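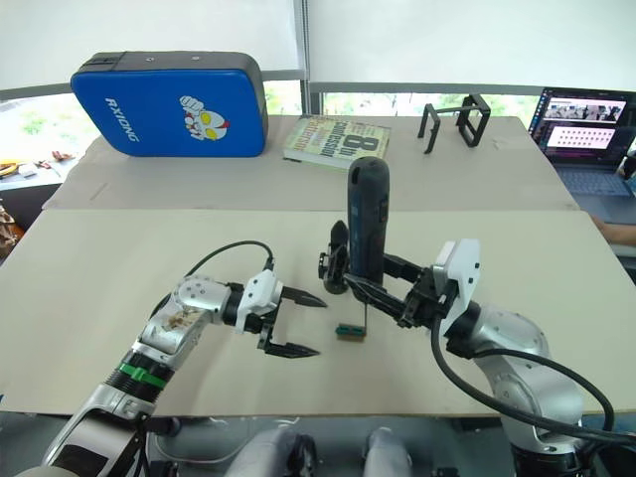 At the bench: a handheld tool over a small green-and-brown part.

About Prirnico

Prirnico is a small-parts assembly and repair workshop. We put together, take apart and fix the kind of items that fit on a tabletop: connectors, clamps, little housings, hand tool parts, and the brackets that hold them. Most of what comes through the door is smaller than a deck of cards.

We started in March with one bench and a shelf of screws. We now have 18 people, 70 regular customers and a second room on Jenkins Street, where incoming boxes are opened and sorted. The assembly work is all done in the main room.

What we do

Short runs are the largest part of our business. A customer sends us a drawing and a bag of parts, and we send back finished pieces, from a single sample up to a few hundred. Our longest run so far was 203 latch units for Wuleo, a maker of storage cabinets.

We also take in repairs. Stripped screws, cracked housings and bent pins are the usual ones. If a part costs more to fix than to replace, we tell you before we start and return it as it came.

We do not do painting, welding or anything that needs a lift – Trorketti handles larger frames and we are glad to pass your details to them.

How we work

Work is done on wide, light-colored tables with little else on them. A small screw is easy to find on a pale surface and very easy to lose on a dark one. Each job has its own tray and its own card, and the card stays with the parts until they are packed.

Screws are started by hand and finished with a driver held upright. Parts that will not sit flat go in a holder first. At the end of a job the table is wiped down, bits go back in their rack, and leftover hardware is bagged and returned to the customer with the order.

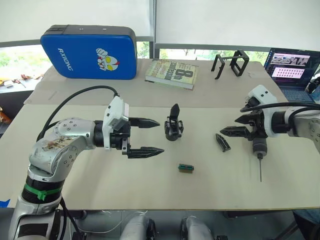 Small parts on the table, with a long-shafted, screwdriver-like tool at the right.

Sending us work

Please bag each type of part separately and write the quantity on the bag. Include 2 spare screws of every size. A drawing is best, but a clear photo of a finished piece will do for simple jobs – we will call if something is missing.

Quotes are free and take nearly a week in busy months. Drop-off is at the side door, weekdays until five. We will be closed for stock count on Wed 30 May and open as usual the day after.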